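4.3 Cable snag during the brushing phase

Most failed episodes in the toilet cleaning task were missed grasps, and the policy usually recovered from these by opening the gripper and trying again. The failures in this section were different. They came from the hardware around the arm, and the policy had no way to detect them.

The task starts with the brush standing in its holder on the floor beside the bowl, with the lid and seat raised. The arm reaches in over the bowl, comes down to the handle, lifts the brush out and carries it to the bowl. We ran 500 episodes with the Vindelo controller. Of these, 93 failed, and 62 of the failures were missed or slipping grasps. 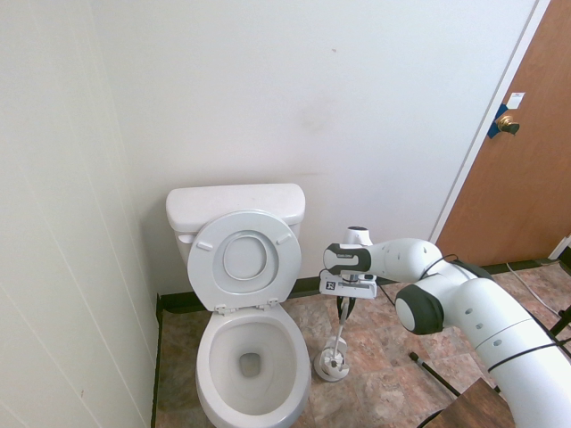 Figure 6. Bathroom cell with the brush in its holder and the arm extended toward the toilet.

The remaining 31 failures included 5 protective stops caused by the arm's external cable. The cable runs along the outside of the links and needs enough slack for the wrist to turn. When the forearm is stretched out over the bowl, that slack hangs below it in a loop. In each of the 5 episodes the loop caught on the raised seat as the wrist rotated, and the cable pulled tight. The controller read the extra load as contact between the brush and the porcelain and pushed harder against it until the torque limit was reached. 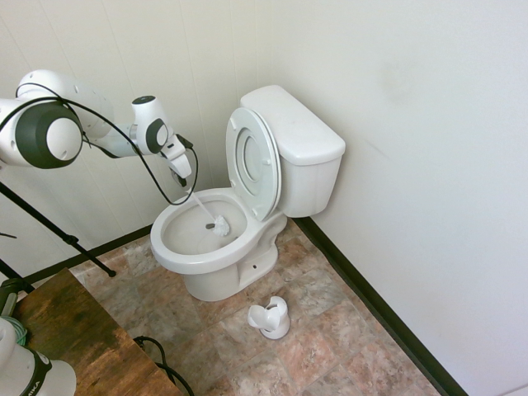
The first stop was logged on a Sunday, with Elspeth Guthrie at the emergency stop. She reported that the arm kept pressing for a noticeable time before it halted, and the log agrees with her. The torque limit had been set high so that the brush could scrub with useful force, and the same setting delayed the stop. No one was hurt. The connector at the wrist end was bent and had to be replaced before testing could continue.

Palesa Ntuli went through the joint logs for all five stops. In every one, torque rose at the forearm joint before it rose at the wrist. During normal brushing the order is reversed — the wrist takes the load first. We added a check on this order to the Rampersad safety layer, with a lower limit that applies only while the wrist is rotating. We also shortened the slack and clipped the cable to the forearm at two points.

Both changes were made in February, after the runs reported here, and the five episodes are counted as failures in all tables. The clips reduce the wrist's range, and some brushing paths near the back of the bowl had to be planned again.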